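What should I budget for a small arm to do doweled shelf parts?

Amber Fairclough
I run a two-person furniture shop in Halliday and want an arm for fitting shelves onto doweled side panels. I've been quoted 2490 for a used one, no gripper. Is that sane? I'd like it in by August.

Neville Heywood
Sounds fine to me. Buy it!

Dean Bloxham
Hold on – the arm is the cheap part. My gripper was 700 and the fixtures ran up to 1028 by the time I'd redone them (twice, ugh). I'd mock the job up in a simulator before paying anybody. Mine looked like this: 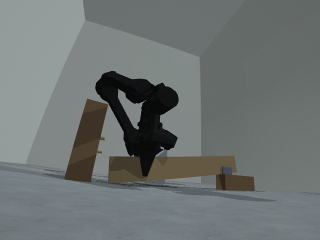

Render: Dean Bloxham

The side panel is upright with two dowels sticking out, and the long plank is propped on a block at its right end. Check your reach with a layout like that first, then ask for a price with the gripper included.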